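Karnelthorpe Regional Airport
Security Conduct Complaints: Frequently Asked Questions

Who can file a complaint?
Any ticketed passenger, airport worker or visitor who was present when the incident took place. A parent or guardian may file for a minor. Airline staff should use their employer's process first.

What counts as a conduct complaint?
Conduct complaints cover use of force, verbal abuse, harassment, improper searches and refusal to give a badge number. Lost property, missed flights and seating disputes are handled by the airline.

How long do I have to file?
You have 81 days from the date of the incident. Late complaints are accepted only if you were hospitalized or in custody during that period. Attach proof.

How do I file?
Use Form 18, available at the Wragg Terminal information desk or through the Vamard online portal. Paper forms must be signed in ink. The desk closes at 8 p.m.; forms left after that are logged the next morning.

Which records does the review office look at?
Reviewers look at officer reports, radio logs, gate records and terminal video. Video is stored on local computers and is overwritten on a fixed schedule, so include the gate number and the time as closely as you can.
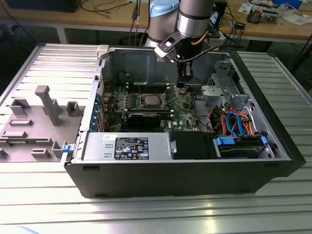 Desktop computer tower, opened on its side.

Can I get a copy of the video?
Not through this office. Video requests go to the records desk in Room 3770. If your complaint is open, write the case number on the request — the footage will then be held until the case is closed.

What if the video cannot be recovered?
The case proceeds on written statements and logs. A missing recording is noted in the final letter and is not counted against either party. 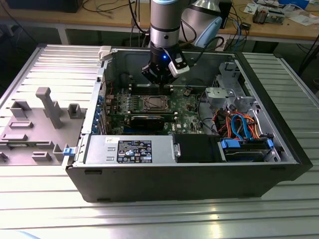

Statements from witnesses carry more weight when they are taken early. If another passenger saw the incident, list that person's name and phone number in Section 4 of the form. The office makes the contact; do not collect statements yourself.

Does the officer stay on duty during the review?
That depends on the complaint. In use-of-force cases the officer is moved to duties without public contact. In other cases the shift supervisor decides.

What if my complaint is about a supervisor?
Mark the box at the top of page 2. The form then goes to the Urlow county office and is not seen by airport management.

Will I be told the outcome?
You will be told whether the complaint was upheld. Specific discipline is a personnel matter and is not released.

Can I appeal?
Yes, once. Send a letter to Elsie Crabtree, Review Officer, at the airport's mailing address. State which finding you dispute and attach any new evidence. Appeals without a case number are returned.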